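The Bread Job

Adjoa Amegashie had been told the work was teaching, and by her second week at Lurora she had stopped using the word. What you did was put your hands on two controllers and move some wrapped bread around, and the arms on the table moved the way you moved. Then you did it again. Somewhere down the hall a computer watched all of it and was supposed to come away knowing something.

"It's like showing a kid how to set the table," Jadwiga Szulc had said on the first morning.

Adjoa had raised a kid. A kid asked why. A kid got bored and put the fork in his ear. The arms did what her hands did, down to the little shake she got after lunch, and she didn't see who was learning what.

"Do they keep the shake?" she asked.

"They keep everything," said Jadwiga. "It averages out."

"Into what?"

Jadwiga wrote something on her clipboard. She had come over from Plutetti when Plutetti folded, and before that she was at Waveo, which also folded, and she had the calm of a person who has packed up her desk more than once.

The job that afternoon was bread off the tray. The sheet said LEFT ARM ONLY and, under that, NATURAL MOTION. Adjoa had asked what natural motion was and been told not to think about it. She took hold of the left controller and brought the arm up and over.
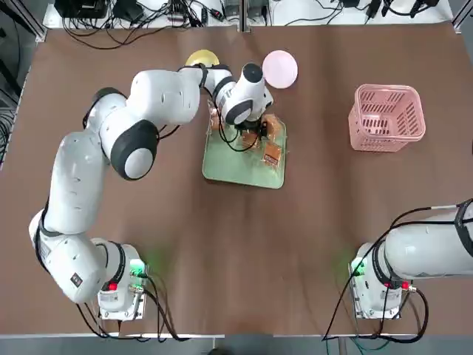 She held it there longer than she needed to. Bread was harder than it looked. Squeeze too lightly and the wrapper slid out of the fingers, squeeze too hard and you had a flat roll, and through the controller you felt neither one. You went by eye. She had gotten good at going by eye, and it bothered her that this was the one part she couldn't see how to hand over. Where in all those numbers was the squint?

"You stopped," Jadwiga said.

"I'm deciding."

"Try not to decide. The pauses confuse it."

"I thought it learned from me."

"It does."

"Well, I pause."

Jadwiga looked at the clock. A man from Mogensen was coming at two with his checkbook, or with the people who knew where the checkbook was, and he wanted to see the arm do it alone. It had done it alone the day before, 13 times out of 40. The slide for the man from Mogensen said "early success across varied attempts." Adjoa had read the slide twice, looking for the 13.

"What happened on the other ones?" she asked.

"Different things. It let go early. Once it reached for a spot where there wasn't any bread and closed on the air, very gently." Jadwiga almost smiled. "It was a nice motion, to be fair. That was yours. I know your wrist by now."

Adjoa thought about that — her own wrist, careful and polite, picking up nothing.

She closed her fingers. The grip came together on the wrapper and she lifted, slow, going by eye, and the roll came up with it. The counter on the monitor went to 2263.

"Good," said Jadwiga. "Again, please. Same as that, but without the waiting."

Adjoa put the roll back where it had been. She counted to five in her head before she moved, and on the next one she counted to six. If they were going to keep everything, they could keep that too.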